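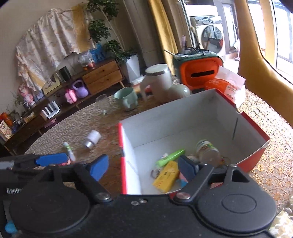 The ferry to Harnmont leaves at seven in the morning, and if you want a seat on the side where the sun comes up you had better be in line by half past six, with a thermos and a good coat. I learned this from Deolinda Louro, who has been riding it to work for so long that the deckhands hold the gangway when they see her coming down the hill (she walks slowly and waves a lot).

I had come to write about the Raju, a wooden passenger launch of 63 feet that spent most of its life carrying schoolchildren, mail and the odd goat between the islands of the Rorholm chain. It was retired when the new ferries came in, and for 13 years it sat under a tarp behind the fuel dock, where the gulls had the best of it. Then Virgilio Dimaculangan bought it for 500 dollars and a promise to move it by January.

"My wife thought I meant a rowboat," he told me, and he laughed so long that he had to put down his sandwich.

Virgilio had worked on engines all his life but had never replaced a plank, so he went to see Bent Briem, who had built boats on Lakine Island until his knees gave out. Bent came over on a Thursday, sat on an upturned bucket and tapped his way along the hull with a little mallet, saying nothing at all for most of the afternoon. At the end of it he said the bow was good, the stern was not, and was there any coffee?

The work took two winters. Danilo Cabrera steamed the new planks in a long box heated by an old boiler, and Rodel Tan, his nephew, crawled into all the places the older men no longer cared to go. They kept the original benches, with the initials carved into them — Deolinda found her own near the back, beside those of a boy she would rather not discuss.

I went out on the Raju on a gray, lumpy morning with a stiff breeze from the west. She rolls more than a modern boat, and she is loud, and the cabin smells of varnish and diesel and wet wool. I can't remember when I enjoyed a trip so much! Virgilio let me steer past the breakwater, then took the wheel back rather quickly when the channel narrowed.

They plan to run her on summer evenings, out to Lakine and home again by dark. Bent has asked for the seat by the engine, where it's warm.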